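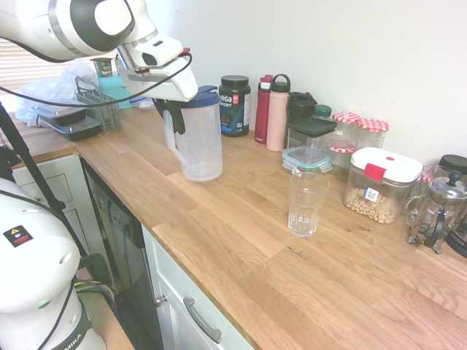 Counter Containers: Storage and Care Notes

Search this newsletter Enter keywords Go

The shared kitchen at Traltidley has one oak-colored counter, and most containers end up along its back wall. The notes below replace the January sheet and apply to the Hirnholm kitchen as well.

Pitchers. A clear plastic pitcher with a fitted lid should be stored empty. Wash the lid separately and let both parts dry before closing. Lift a full pitcher by the handle with one hand under the base.

Dry food. Cereal and small snacks go in clear plastic containers with a latching lid. Press the latch until it clicks. When a container is less than a third full, use up what is left before refilling it. Peel off store barcodes at the first wash; warm water and a little cooking oil will loosen the glue. Protein powder stays in its own tub with the screw lid tight. Keep the scoop dry.

Glass containers. Stack no more than 2 high, with the wider one underneath. Lids are not interchangeable between brands even when they look close in size, and a forced lid will leak. Jars with gingham lids are for dry goods only. Write the contents and the month on a small white label and place it on the glass, where it survives a lid swap.

Bottles and tumblers. Remove the cap and any seal, wash with a bottle brush, and dry upside down. Seals that smell after washing should be replaced. Spare seals are in the Wetevau drawer, bin 511.

French press. Empty the grounds into the compost pail. Unscrew the mesh every 3 days and rinse each plate. The glass is heat-resistant but chips at the rim, so keep it clear of the faucet.

Replacement lids can be requested from Grabowska on form 3038. Measure the outside rim and include the width on the form.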